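From: Justinas Eglītis
To: Padine residents list
Date: 04/02/2019

> Can we settle the stairwell colour before October? Two of us
> still like the Brorkholm grey.

Settle it, by all means. We've had 11 messages on colour and none on who's moving the bikes. 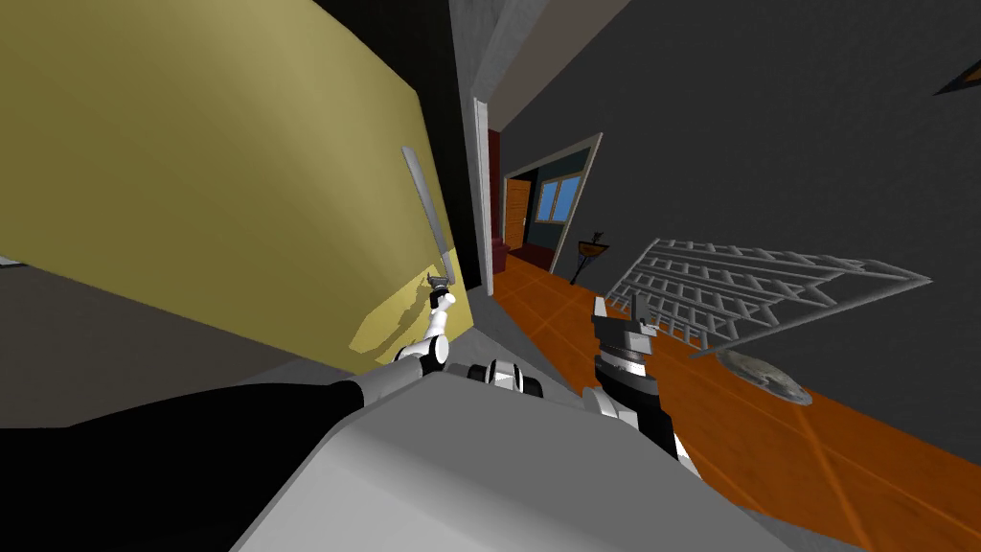 Yellow-olive, uneven light

Boonchu's quote covers two coats. Grey would need a primer, and I'm not chipping in for a primer.
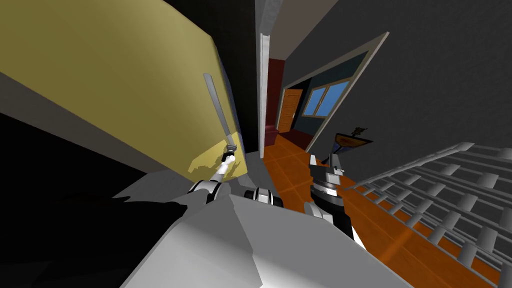 Olive-yellow again, hallway and railing

Unit 12 still has my ladder.

Justinas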